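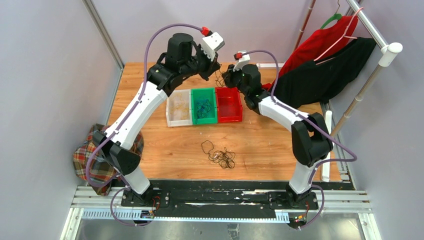 An Open Day at Givport

Visitors to the Jirkholm workshops in Givport were given a close look last month at a subject that seldom draws a crowd: the sorting of cable. The annual open day, which in earlier years centered on heavy lifting and packaging equipment, gave its largest hall to two-armed manipulation. Almost 300 people registered, among them teachers, warehouse managers, repair technicians and a good number of families from the surrounding district.

The main demonstration belonged to the Stulus project, now in its second year. Stulus is concerned with soft and tangled goods, the kind of items that conventional automation has long left to human hands. A box has corners and a known size. A cord has neither a fixed shape nor an obvious place to take hold of it, and two cords together are a good deal harder than one.

At the Stulus station, two arms were mounted side by side along the front of a wooden tabletop and reached inward toward a short row of bins. The bins were small and of different colors, white, green and red, so that an onlooker could follow where each item was meant to go. Loose cable was placed on the wood in front of them. Visitors were invited to stand behind the barrier while a member of the project staff explained each attempt before it began.

The explanation was welcome. To an untrained eye, the arms spend much of their time hesitating. One gripper descends, closes, lifts slightly and stops. The staff member explained that these pauses are the moments when the system judges whether it has taken one strand or several, and whether the second arm should hold the remainder of the bundle in place. An attempt may take 30 seconds or several minutes. Some are abandoned, and the project makes no effort to hide them. Of the attempts shown in the morning session, a fair share ended with the cable back on the table.

Questions from the floor were practical. A repair technician asked whether the arms could tell a damaged cord from a sound one; at present they cannot, and the work is limited to handling. A teacher asked how the arms were taught. The project relies on recorded examples in which a person guides both arms through the task, and the present collection stands at 500 such recordings for cable alone. Work on garments and bags has begun and will be reported separately.

Whitlock, the recycling firm that supports the project, was represented by its operations office. The firm receives mixed household electronics at its Givport depot, where cords are now separated by hand. Its representatives stated that they expect to begin a limited trial at one sorting table, with staff working alongside the equipment, and that no date has been set.

The afternoon was given over to smaller groups. Parties of 5 were taken through the adjoining rooms, where staff showed how grippers are fitted and how the cabling on an arm is routed so that it does not pull when the elbow bends. This last point drew more interest than the organizers had expected - several visitors asked to see it a second time - and a longer session on wiring is planned for next year.

Copies of the project's summary report may be requested from the Jirkholm visitor office. Schools wishing to arrange a group visit to the Stulus station should apply in writing, stating the age of the pupils and the number of accompanying adults.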